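The Cartoon Sheet

My sister Nuala says you can't inherit a bedsheet, but I did, and I have the bedsheet to prove it.
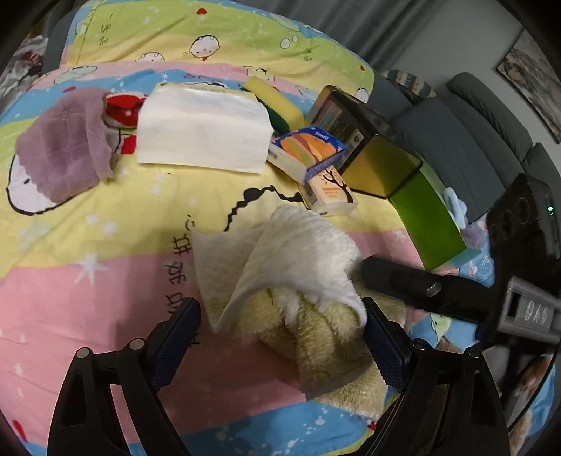 It came to me in February with everything else from the house in Jarncombe. I'd asked for the clock. Nuala got the clock. I got a box marked LINENS, MISC and a note from Mrs. Patwary next door saying she'd washed the lot, twice, and I was not to argue.

So on a Thursday with nothing on, I spread the cartoon sheet out and started sorting on top of it. That's how Mom always did laundry — put the loudest thing down first and you'll never lose a sock. The yellow and the pink and that lime green! I slept under it until I was far too old, and I once told a boy from school that it belonged to a cousin.

The purple cloth with the scalloped edges I knew right away. It used to live on top of the radio, and we weren't allowed to put a cup on it. The fluffy one took me longer. It's waffly on one side and shaggy on the other, and I stood there rubbing the shaggy side with my thumb like an idiot until I remembered the bath. Being lifted out of it, I mean. Mom singing something about a ferry, with the words wrong.

I called Nuala.

"Do you remember the ferry song?"

"There wasn't a ferry song," she said. "It was a jingle. For Dalon soap." And then she sang it, all of it, at work, with somebody's printer going in the background.

I wrote the words down on the back of Mrs. Patwary's note. They were terrible words. Then I tried to fold the fluffy cloth the way Mom did, in 3, with the hem tucked under, and it sprang open again, so I tried it in half and it did the same thing.

"Are you still there?" Nuala said.

"I'm folding."

"You never could fold." I heard her put her hand over the phone and say something to someone, and then she was back. "Shahnaz Patwary says there's another box. Do you want me to drive it over on Saturday?"

I told her yes, and to bring the clock so I could hear it.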